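Notebook – glaze and stain tests, Skutley tiles
5 Apr 2025, Libor Rusnák

Carrying on from the December batch. Same question as before: which sealer keeps oil and red wine out of polished marble.

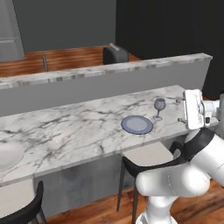
Setup
13 offcuts from the Falten slab, each cut on the small saw and rinsed. Dried overnight on the rack. Kamil Šťastný weighed them before sealing. Tile 5 came out at 394 g, heavier than the rest, so I checked it again and got the same figure.

Sealing
Peltia on the odd numbers, Jurčo on the even. One coat each, wiped after the time on the can. The Jurčo went tacky quickly near the heater – moved those tiles to the other bench.

Stains
Olive oil on the left half, wine on the right, covered with film. Tile 8 got knocked and the two ran together. Leave it out of the table.

Notes
Peltia darkens the gray veins a little when viewed from the side. Kamil doesn't see it. Compare under the window on Monday.
Need more film and a finer marker, the numbers on the backs are rubbing off.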